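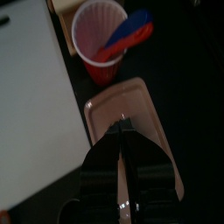 4. Re-running the view ablation

Short version of what's in the Irnavley report, for whoever has the rig next. Assumes section 3 (power, homing, e-stop check) is done. If it isn't, go back.

What we're testing: does the policy still pick the right object when one camera view is dropped at training time. Same demos, same seed, only the views change.

4.1 Before you record

1. Both arms homed, controllers on, nobody leaning in past the rails.
2. Start the Dedatex logger first, then the arms. Other way round and the first few frames have no joint data.
3. Set the log rate to 10 Hz. The default is higher and the old runs won't line up.
4. Open all the views. Check each one is live, not a frozen frame from the last session.

CAUTION: Keep hands out while the logger is arming. The arms can twitch when it grabs the bus.

Note: don't tidy the table between demos in a set. Clutter is part of the test. Move stuff between sets only, and write down what you moved.

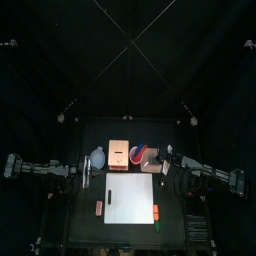

4.2 Recording a set

1. Pick the task from the sheet. One task per set.
2. Drive to the start pose, hold, press record.
3. Do the demo at a normal speed. Slow careful demos train slow careful policies, we've been burnt by that.
4. Stop, tag it good or bad straight away. Bad ones stay in the folder, just tagged.
5. Back to start pose before the next one.

Full training set was 1549 demos after the bad ones came out. You don't need that many for a check run. Use the small split on the Mudatthorpe drive.
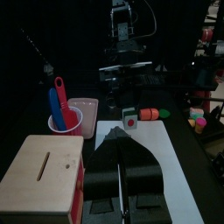 Wrist views do most of the work in the last bit of a reach, and they're the ones that go wrong quietly. A nudged mount still gives a nice looking picture. Before each set, bring the gripper down over the white board and look where the tip sits. The orange piece should be clear of the fingers, green leafy one beyond it, and the cup with the blue and red utensils not hidden behind anything. If the fingers have wandered off centre, redo the mount and throw out teh calibration file. Don't try to fix it in software.

4.3 Training and scoring

1. Train once with all views, then once per dropped view. 3 seeds each.
2. Score on the held-out starts only.
3. Use the Verhoeven script for scoring, not the old notebook. The notebook counts a regrasp as a fail.

CAUTION: Cap the speed for the first rollout of any new checkpoint. Hand on the e-stop. 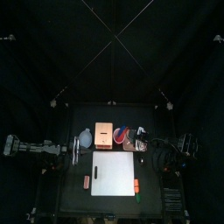

Can I mix demos from before and after a camera was moved?

Keep them in seperate sets. The policy picks up on the shift and the ablation numbers stop meaning much.

4.4 Saving

Copy logs, tags and checkpoint to the drive, same folder name as the task sheet. Compare your frame count to the logger's before deleting anything local. Then home the arms and power down in the order from section 3.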